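Search tips, recipes, gear Go

Tailgate Kitchen Tips for a Long Football Season
By the Brirelard Home Desk | October

Home games are back, and so is the great Saturday-morning scramble for the good thermos!

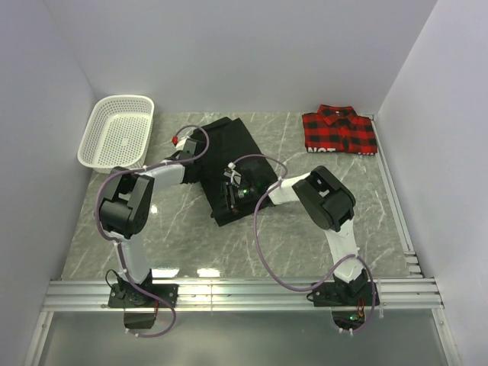
Freeze the chili flat in zip bags two nights before, one Rindville reader wrote in after our last tailgate page, and stack them in the cooler like books. They double as ice packs on the drive and they fit the pot in pieces if you snap them over the counter edge first. We tried it for the opener and we're never going back to the big tub (which took all morning to thaw and leaked on the floor mats).

So here's the rest of what we've been doing this fall, in no special order.

Chop the night before, but leave the tomatoes. Onions, peppers and celery all hold fine in a lidded container with a folded paper towel on top. Tomatoes go watery, so bring them whole with a small serrated knife wrapped in a dish towel.

Preheat your thermos! Fill it with boiling water, close it, leave it 20 minutes, dump it out and then pour in the soup or cider. We skipped this step for years and served lukewarm cider to people in ski hats.

Pack two coolers if you have them. Drinks in one, food in the other. The drinks cooler gets opened every time somebody walks past, especially during a close third quarter on the radio, and the potato salad shouldn't have to live through that. Raw burgers and brats go at the very bottom of the food cooler in their own sealed bin.

Season the brats pot, too. Sliced onion, a spoonful of brown mustard and a few peppercorns in the beer. Simmer at home until they're cooked through, chill them, and finish them over the coals in the lot. You want them steaming hot in the middle before they go in a bun.

Buns! Keep them in a cardboard box, never in a bag on the back seat under somebody's stadium blanket. Split and butter them at home, close them back up, and they toast in no time.

Bring more foil than you think. It covers pans, wraps leftovers, makes a quick drip tray and scrubs the grate when it's balled up and held in tongs.

For mustard on a jersey, scrape off what you can with a spoon, rinse from the back of the fabric with cold water, work in a little dish soap and let it sit. Wash it inside out and hang it up. Don't put it in the dryer until you've checked the spot in daylight, as heat sets yellow stains beautifully.

Smoky hoodies do well with a cup of white vinegar in the rinse. The smell of the vinegar goes away as they dry.

Away games count as well. Nine people in our living room went through a slow cooker of queso before halftime, and the trick there is a splash of evaporated milk whenever it starts to tighten up. Keep it on warm and stir it during commercials.

Next month: leftover turkey for rivalry week, and what to do with half a bag of charcoal.

Recent tips
Getting Grass Stains Out of White Pants
A Better Way to Store Folding Chairs
Cornbread That Travels
Cleaning a Cooler That Sat in the Garage All Summer
Hand Warmers, Wool Socks and Cold Bleachers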